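# Eun-seong Jang on mixing for small rooms

Jan 11, 2023

Eun-seong Jang has mixed live sound for pop and soul acts for most of her working life, the last four years of it as front-of-house engineer for the singer Virk. The winter run of club dates ended before the holidays. The next leg starts in February in Udmont, in a hall with 156 seats and a low ceiling over the first few rows. We spoke by phone while she was preparing the show file.

Her first remark was about the ceiling. "It's a reflection problem before it's a volume problem," she said. "The vocal leaves the wedge, hits the ceiling, and comes back into the microphone a few milliseconds later. You hear that as a hollow sound in the low mids. People reach for the equalizer. I move the wedge."

Jang works from a written input list that has changed little since the first tour. Drums take the low channels, then bass, keys, guitar, and the backing singers. The lead vocal sits on its own at the end, with a spare beside it. She keeps the spare muted but patched, with the same gain and the same processing, so that a failed transmitter costs one button press.

"I check the spare every day," she said. "If it hasn't been checked, it's a decoration."

The band moved to in-ear monitors midway through the last album cycle. Virk did not. She sings with one ear open and two wedges at her feet, and Jang has stopped trying to change her mind. The compromise is a level limit on the wedges and a cardioid vocal microphone with a tight rear null. The wedges are placed on that null. Tape marks go down at sound check, and the stage crew puts the wedges back on the marks if anything gets kicked.
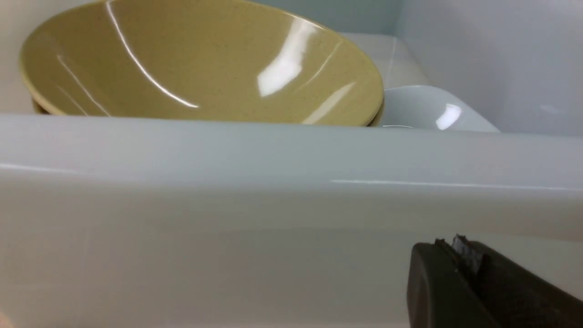 Most of the preparation is done away from the venue. Jang asks each hall for a stage plan, a power plan, and a list of installed speakers with their processor settings. She receives all of it perhaps half the time. Udmont sent the stage plan and a speaker list, but the list predates a replacement of the front fills. She found out from the company that did the installation, Ilteck, which gave her the new model and the delay times over the phone.

"The fills were set for the old position," she said. "If I'd loaded my file as it was, the first two rows would have heard everything twice."

She limits the room to an average of 90 decibels over the length of the set, measured at the desk. Some promoters set their own figure and some have none. Jang uses hers regardless, and says that the singer's dynamics are easier to keep when the loud songs have somewhere to go. The ballads are mixed first at rehearsal, and the level for everything else is set from them.

I asked about compression on the lead vocal, which several listeners had remarked on after the recorded concert from Kostden. Jang said the recording and the room mix were separate. The broadcast feed was taken from a split ahead of her desk and mixed by another engineer in a truck outside. Her own channel uses two compressors in series, each doing a small amount. The first is fast and catches the consonants. The second is slow and holds the line level. "With one unit doing all of it, you hear it grab," she said. "Particularly on breaths."

Reverb is kept short in clubs and is usually a single plate setting. At Kostden, where the hall supplied plenty of its own, she turned it off for all but 4 songs.

The Udmont date has a support act, a duo with backing tracks on a laptop. They will share the monitor system and get their own page on the desk. Jang has asked them for stereo tracks with the click on a third output, and for a second laptop running the same session. They have agreed to the first request. The second is under discussion.

Load-in is set for early afternoon. Jang wants the room to herself for the first hour, with the air handling switched on, as it will be during the show. She will walk the seats with a measurement microphone, set the fills, and then play the same two tracks she has used since she started. She declined to say which two. "They're not good songs," she said. "I know what the bass does in them."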